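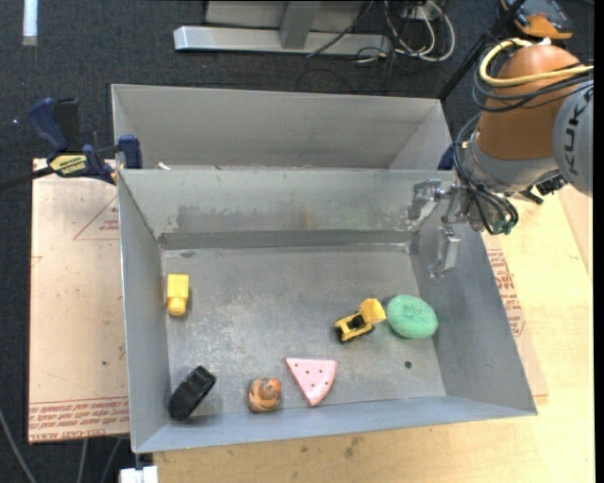

Pequenos brinquedos numa caixa de metal cinzento.

O crédito que já temos em casa

Há uma pergunta que gosto de fazer a quem gere uma empresa pequena: quanto dinheiro lhe devem hoje, e quanto deve a empresa a outros? Quase sempre os dois números são parecidos, e quase sempre são grandes quando comparados com o que está no banco. A serralharia espera pelo pagamento da construtora, a construtora espera pelo do hotel, o hotel deve à lavandaria, e a lavandaria (é aqui que a coisa fica bonita!) tem por liquidar a fatura das grades novas que a serralharia lhe montou na primavera. Toda a gente naquele círculo trabalhou, entregou e faturou. E toda a gente se queixa de falta de liquidez e vai pedir ao banco, a juros, um dinheiro que serve sobretudo para pagar dívidas que se anulam umas às outras.

Sou um entusiasta confesso do crédito mútuo entre empresas e da compensação multilateral de dívidas, duas ideias com nome de manual de contabilidade e consequências que me parecem enormes. Vou tentar explicar porquê sem esconder os problemas, que existem.

A compensação é a parte mais simples. Junta-se uma lista de faturas em aberto, procuram-se os círculos e abate-se em cada um o valor mais pequeno. Se a serralharia deve 400 euros à construtora e no mesmo círculo ninguém deve menos do que isso ao seguinte, apagam-se 400 euros em cada elo. Não circulou um cêntimo e a serralharia ficou livre de uma dívida que lhe tirava o sono, tal como todos os outros. Os bancos fazem isto entre si há muito tempo, todos os dias, e acham a coisa tão natural que nem falam dela. Às empresas pequenas dizemos que tenham paciência, ou que recorram ao factoring.

O crédito mútuo vai um passo mais longe. Os membros de uma rede aceitam vender uns aos outros a crédito, numa unidade de conta comum, e cada um tem um limite até ao qual pode ficar negativo. A minha dívida não é para com um fornecedor em particular, é para com a rede inteira, e pago-a vendendo a quem quer que precise do que eu faço. Para um saldo positivo há sempre um saldo negativo do mesmo tamanho, a soma dá zero, e o dinheiro aparece no momento em que há um negócio para fazer. Confesso que da primeira vez que percebi isto fiquei a olhar para a folha de cálculo como quem vê um truque de cartas.

O caso que conheço melhor é o da Hirus, a rede que funciona em Romport e nos concelhos à volta. Começou com 14 empresas, quase todas ligadas ao porto: reparação naval, transportes, uma tipografia, a panificação Plomska, um gabinete de contabilidade que acabou por ficar com a escrita de toda a gente. O limite negativo de partida foi fixado em 4.000 unidades por membro, cada uma a valer um euro, e só sobe quando a empresa mostra que consegue vender dentro da rede. Parece pouco. Para uma tipografia com três pessoas e um inverno fraco, é a diferença entre trocar a peça da guilhotina em janeiro ou esperar pela Páscoa.

O que mais me agrada na Hirus é o efeito sobre as compras. Uma empresa com saldo positivo quer gastá-lo, e só o pode gastar lá dentro, de modo que vai à procura. A oficina do bairro de Lozano mandava imprimir os blocos de guias a duas horas de distância, por hábito, e descobriu que havia quem os fizesse a dez minutos a pé. Nenhuma campanha de "compre local" tinha conseguido isso, e bem se gastou em cartazes. Aqui o incentivo está dentro do próprio saldo: quem o deixa parado não ganha nada com ele, e passa a conhecer os vizinhos com outra atenção.

Há também um argumento mais largo, que diz respeito à economia no seu conjunto. O crédito bancário anda ao sabor do ciclo. Quando tudo corre bem, o gerente de conta telefona a oferecer; quando as encomendas caem, o mesmo gerente pede garantias que já ninguém tem. É racional do ponto de vista do banco e é péssimo para uma cidade. Uma rede de crédito mútuo tende a mexer-se ao contrário, porque é quando faltam euros que as empresas se lembram de que têm capacidade parada, e capacidade parada é a matéria-prima disto tudo. Um camião que volta vazio, um forno desligado às três da tarde, um contabilista com as sextas de manhã livres - tudo isso é riqueza que não se realiza por falta de um meio de troca, e acho uma pena que aceitemos essa perda com tanta naturalidade.

Passemos às objeções. A mais séria é a do membro que compra até ao limite e desaparece. Acontece. O prejuízo reparte-se por todos, e uma rede que facilite nos limites pode morrer disso em pouco tempo. A resposta está em limites baixos à entrada, num fundo de reserva alimentado pelas quotas e, sobretudo, em saldos que os outros membros possam consultar. A Hirus publica-os internamente, e houve quem não gostasse. Eu percebo o incómodo, mas não vejo como se pode pedir confiança a uma rede e ao mesmo tempo esconder-lhe as contas.

A segunda objeção é a do desequilíbrio. Há negócios a quem toda a gente compra e que têm dificuldade em gastar o que recebem. A Plomska encheu-se de unidades em poucos meses, porque pão toda a gente come, e a farinha vinha de fora da rede e pagava-se em euros. A solução encontrada foi vender parte em unidades e parte em euros, em proporção que a própria empresa define, e pôr alguém a ajudar os membros a encontrar onde gastar. Dá trabalho e custa dinheiro. Quem imagina que basta instalar um programa e deixar correr vai ter uma desilusão.

A terceira vem das finanças públicas: não será isto uma maneira de fugir ao IVA? Não é, nem deve ser. Cada venda leva fatura e o imposto paga-se em euros, o que aliás aperta a tesouraria de quem vende muito em unidades. Por isso defendo que os municípios entrem, aceitando uma parte das taxas locais na unidade da rede - licenças de esplanada, por exemplo, ou rendas de armazéns municipais - e usando-a depois para contratar pequenas obras. Romport anda a discutir o assunto desde julho. Espero que avance, mesmo com um teto modesto. Se uma câmara aceitar a unidade para pagar o aluguer de uma banca de mercado, muitos comerciantes que hoje torcem o nariz vão experimentar.

Não proponho que se feche o banco da esquina. Ninguém compra gasóleo nem uma grua em crédito mútuo, e os salários, na minha opinião, devem continuar a ser pagos em euros até ao último cêntimo. Falo da camada do meio, das faturas entre gente que se conhece ou podia conhecer. Para essa camada temos hoje ferramentas baratas, regras experimentadas e casos para estudar, incluindo os que correram mal, que são talvez os mais úteis.

A quem tem uma empresa e chegou até aqui, sugiro um exercício para um fim de tarde. Pegue na lista de clientes que lhe devem e na lista de fornecedores a quem deve, e telefone a 2 de cada lado a perguntar quem lhes deve a eles. Se ao terceiro telefonema aparecer um nome repetido, já tem por onde começar a conversa.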